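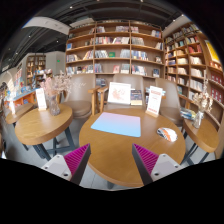
Reading spaces in shops and libraries: do people stay longer when there's a table?

Project report, final version
Feb 3, 2020

Background

Our group looked at seating in places that have books. The question came out of the first-year unit on public space. Cuvell (the textbook) says people sit where there's somewhere to sit, fair enough, but doesn't say much about tables. We wanted to know if a table makes a difference or if a chair on its own does the job.

Sites

Two sites. Donnelly Books, which has a seating area near the back, and the Jotis Street branch library. We asked Suvell Arcade as well but never got an answer, so it was dropped in July.

Method

Paper tally sheets. One person per site, 20 minute blocks, mornings and afternoons. Wrote down: time sat, time left, table or no table, what they were doing (reading, phone, laptop, talking, other). No names, no ages. Total of 162 visits logged. 24 of those had to be thrown out, the leaving time was missing or the handwriting was hopeless.

Results

People at tables stayed longer at both sites. Bigger gap at the library. At Donnelly the armchairs by the window did nearly as well as the tables, probably the light, we didn't measure that. Laptop users nearly always picked a table. Talkers went for tables too, which we hadnt expected in the library.

Round tables got shared more than square ones. Small sample though.

Problems

Blocks too short. Anyone who stayed past the end of a block got written down as leaving at the end, so the long stays are all underestimated. Should of used a full hour. Also the library moved its chairs halfway through and we didn't find out until after.

Next time

More sites, longer blocks, one colour of sheet for each site. Ask people why they picked the seat. Tally sheets are in the appendix, graph labels still to be fixed.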